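Sokmont Creek Water Monitoring – Progress Report to Rampersad Fund

1. Work this period
Sampling ran to plan at 11 sites between the weir and the lower culvert. Turbidity loggers were serviced in March, and two with fouled sensors were replaced. Data capture for the period was 75 per cent, below target. The shortfall came from the upper sites – mainly flat batteries.

Wanda Grabowska has finished the calibration tables. Thắng Khúc is checking them against the lab results.
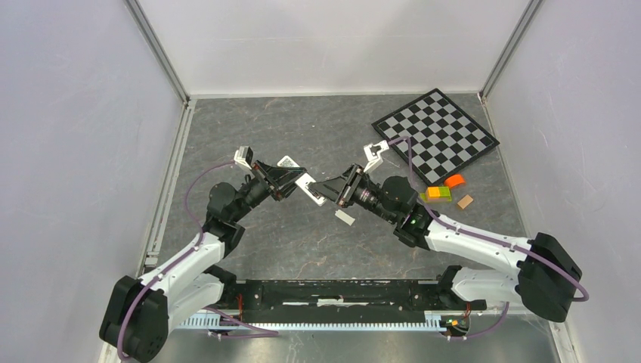 2. Spending
Logger repairs went over budget and travel came in under. No change to the total grant is sought.

3. Next period
Larger batteries will be fitted at the upper sites. Hưng Tiêu will send the revised site map with the next claim.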